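Nemon adds bathroom sessions to its hand-held gripper service

Nemon, which rents paired hand-held grippers and records demonstrations for robot training, has added bathroom work to its list of bookable sessions. The service is called Vivden. Customers send a task sheet, and Nemon supplies the operators, the grippers and the room.

Sessions run in the Sala hall, where tubs, toilets and basins stand on the open floor and can be moved between bookings. An operator works with one gripper in each hand. A head-mounted camera can be added to the order. 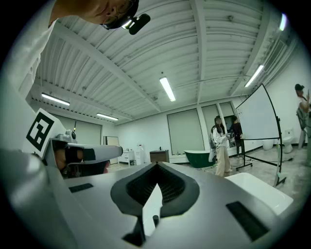 Operator with head camera at the Sala hall. A green tub stands toward the back.

The smallest order is 100 recorded demonstrations of one task. The largest set so far, made for the cleaning robot firm Millow, came to 1,084 demonstrations across 17 tasks. Orders over 1,000 get a second review pass at no added charge. Files come back trimmed and labeled by task.
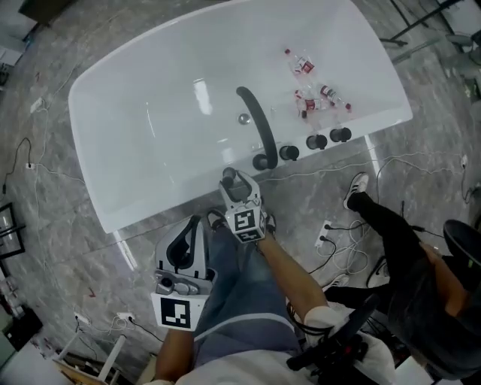
Buyers should write their task sheets with care, as Nemon records what is on the sheet and little else. "Clean the tub" is too loose. Name the fixture, the part and the end state. A tub with four round black knobs along one rim, like the white one at Sala, needs a line saying which knob the gripper should go to. If loose items such as small bottles are to be in the tub at the start, put that on the sheet too.

Bookings are by the half day, Saturday included. Task sheets for July sessions can be sent in now.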